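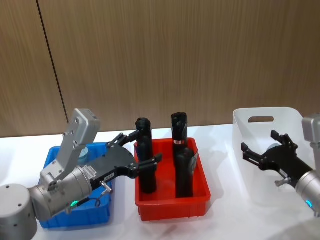 Elspeth Gillies wondered, when she read our draft, whether a returning actor really brings the old audience back or only makes the trailer busier - a fair worry, and one we have happily carried through this whole section.

Home Articles Issues Authors Search

4.2 Recasting and the late sequel

We asked 105 viewers of the Villcombe films how they felt on hearing that the first film's lead would be back for the fourth. Of these, 79 had seen all the earlier installments, and they were, we were pleased to find, the most patient with us and the most doubtful about the news (Figure 2). Many spoke fondly of Tallitz, the aging pilot, and wanted her story left alone. Newer viewers mostly just liked the idea of seeing her again.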